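4. What changed for the kitchen staff

4.1 The stocking task

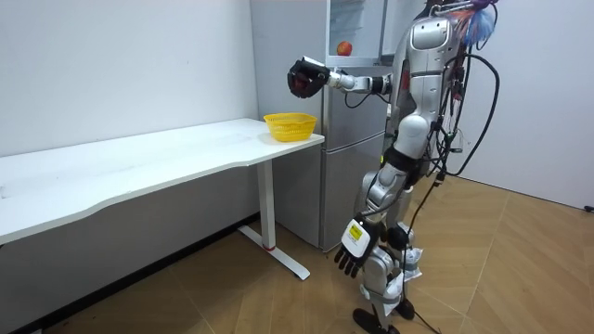

Figure 1. Fruit handling at the Clemside site, with the upper refrigerator door open and the basket at the end of the desk.

Þórarinsdóttir, reading an early draft of this section, objected that we had written about the robot's work as if it replaced a job, when at Clemside it replaced part of a shift. The objection is fair and we have kept to it in what follows. None of the staff we interviewed had "fruit" or "refrigerator" in their job title. Stocking was one of the small duties that filled the time between breakfast and the first lunch deliveries, and it was shared out by habit.

Clemside is a staff kitchen serving an office building. Before the trial, one person on the early shift moved fruit between the basket and the refrigerator, threw out what was bruised, and wrote down what was running low. During the trial the handling was given to a humanoid robot running the Voltov task software. Judging the fruit and ordering more stayed with the staff. We logged 2244 transfers over the trial period. A transfer was counted when one piece of fruit was picked up in one place and let go in another, whether or not a person had to step in. Staff stepped in on 101 of these, most often after a piece had been set down too close to the front of the shelf.

4.2 Time and attention

The early shift gained time, though less than the planners at Memus had expected. Their estimate treated stocking as a block of work that could be lifted out whole. In the shift diaries it shows up as short visits of a minute or two, combined with other things: checking the milk, wiping the shelf, talking to whoever had come in for coffee. When the handling went to the robot, the visits did not stop. Staff still went to the refrigerator to check the milk, and now waited if the arm was in the way.

Waiting was the most common complaint in the diaries. The robot kept a fixed pace, and a person who wanted something from the same shelf had to pause it or come back later. Pausing was easy but restarting meant going through a checklist on a tablet, so most people came back later. By the second half of the trial, the early shift had moved the milk check to a time when the robot was idle. This was their own arrangement and it was not written into the rota until we asked about it.

Attention was harder to measure. Several people reported listening for the robot while doing other work with their backs to it. One described this as similar to having a pan on the stove. The habit faded for those who worked next to it every day and stayed strong for relief staff, who might see the robot once in a month.

4.3 Who answers for the shelf

Under the old routine, a bad apple on the shelf was the fault of the early shift. During the trial this became unclear. The robot did not sort by quality and was never meant to, but office workers who found bruised fruit tended to blame the machine, and some kitchen staff were content to let them. Others were bothered by it. They had taken some pride in the shelf and felt that it was no longer theirs, even though the sorting still was.

We collected 58 diary entries that mention responsibility in some form. The largest group concerns sorting, and in particular when it should be done. If fruit was sorted before the robot moved it, the work fell at the busiest part of the morning. If it was sorted afterward, a person had to reach in and handle the same pieces again, and the time saved was lost. The shift settled on sorting at the basket the evening before – a change that moved a small amount of work from the early shift to the late one. The late shift had not been consulted about the trial and was not included in the first round of interviews.

We return to the late shift in Section 5, where the rota changes are set out in full.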